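4.2 Clearing bottles and paper from the table

Applies to the Rommont white table, rev. 7.

1. Lay each empty bottle on its side, cap on. Leave the label in place. 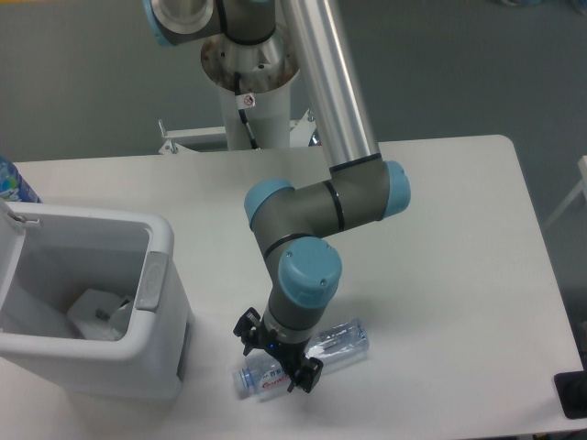

2. Keep crumpled tissue and paper apart from plastic. Paper goes in the Clesero bin - plastic in the Sokbridge bin.

CAUTION: Do not stack bottles. A bottle on its side can roll.

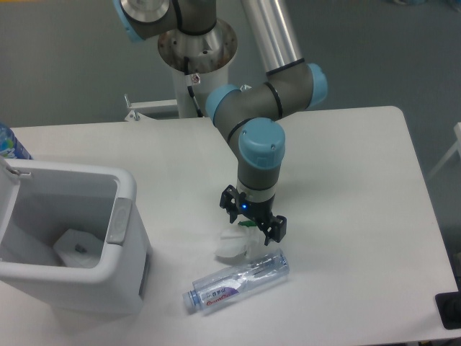
Do caps have to come off before sorting?
Leave them on. The Sokbridge bin takes bottles up to 2 liters with caps fitted.

3. Wipe the tabletop with a damp cloth, corners last. Change the bin liner after 200 bottles.
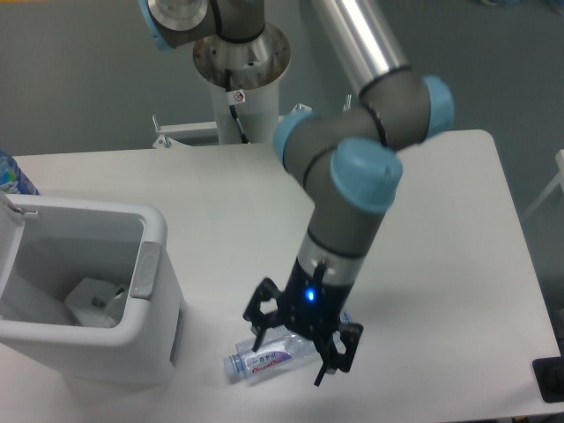 Edmund Jakubowski: Step 3 should say to empty the bottles first. Leftover water in the liner makes it tear when lifted.

Noted for the June revision.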